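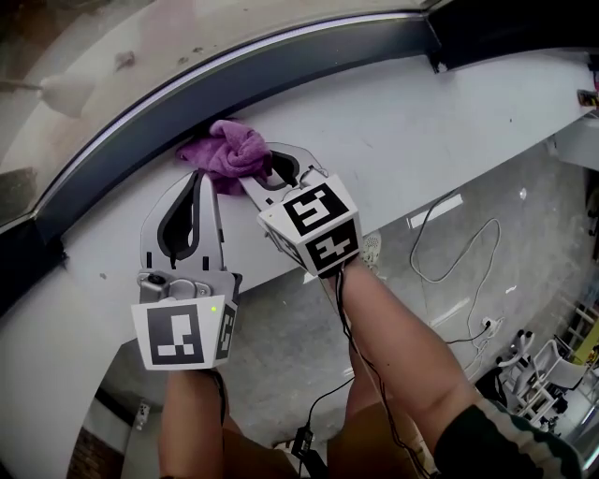

Didier Caron writes that the Oltano debugger attached first time for him and he skipped this section entirely. Good for him. On my machine it gave up after 30 seconds, so I would still do the steps.

4. Attaching the debugger

1. Close any running build.
2. Open Settings, then Remote, and set the timeout to 60. The default is 30, whatever the release notes claim.
3. Tick "Wait for symbols". Leave "Smart attach" off -- I have yet to see it do anything smart.
4. Press Attach.

Note: the log keeps 2,000 lines and drops the rest without warning.

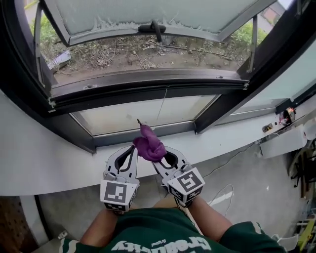
Breakpoints set before attaching are supposed to carry over. Check them anyway. Give one a label you will spot in the log, in capitals if need be; I used ORIGINAL, the smaller word on the green shirt, as far as I can read it upside down.

Caution: "Repair project" rewrites your build file. Make a copy first.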